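Chapter 5
Task Allocation at the Shared Cell

Learning objectives

After studying this chapter, the reader should be able to separate a job into tasks and assign each task to a person or a machine; identify work that is created by automation and does not appear in the original job description; and explain why output per hour is a poor single measure of a changed workplace.

5.1 The job before the machine

Most jobs are bundles of tasks. A packer at a returns warehouse opens bags, removes the contents, sorts them, sets aside what cannot be resold, and decides what to do with items that fit no category. Only some of these tasks are written down. When a firm states that it has automated packing, it usually means that one or two tasks in the bundle have been moved to a machine. The rest remain, and their proportions change.

The case used throughout this chapter is the returns site operated by Wattimena, a reseller of household goods. The site employed 80 people when the first two-arm cell was installed in May. The goods it handles are mixed: balls, clocks, remote controls, small framed prints, and a large volume of thin plastic bags.

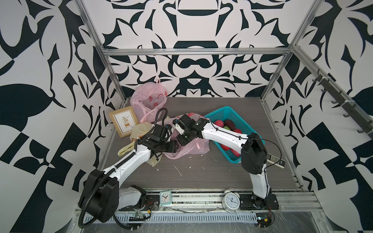

Rigid goods present few difficulties for a parallel gripper. A clock keeps its shape when it is grasped and can be approached from a known angle. A thin bag does not hold its shape, and each grasp changes the form of the object to be grasped next. At Wattimena the bags accounted for most of the requests for human help, although the planning documents had treated them as packaging and assigned them no task time.

5.2 Work that automation adds

Three kinds of added work were recorded at the site. The first is recovery: an operator clears a failed grasp and restarts the cycle. The second is preparation, in which goods are placed so that both arms can reach them. The third is judgment on exceptions, passed to a person through a queue on a screen.

Salamatu Etim, a shift lead, reported that recovery was at first done by whoever stood nearest. It had no job code and did not count toward individual targets. Operators who helped the cell most often therefore showed the lowest personal output - a result that the pay system read as poor performance.

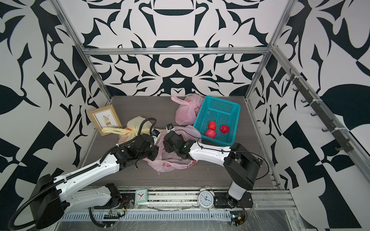
The site changed its rules in two steps. Recovery was given its own code, and individual targets were replaced by a target for each cell and its crew. Rohani Rahman, who represented the packers in these talks, also asked that cell operators rotate every 2 hours. Management had planned a full shift at one station. The shorter rotation was adopted after a trial, mainly on the grounds that watching a process and stepping in at irregular intervals is tiring in a way that steady manual work is not.

5.3 Terms used in this chapter

Allocation: the assignment of a task to a person, a machine, or both.
Intervention: any action by a person that is needed for a cycle to continue.
Residual task: a task left to a person after the others in the same job have been automated.

Section 5.4 sets out a method for listing residual tasks before equipment is ordered.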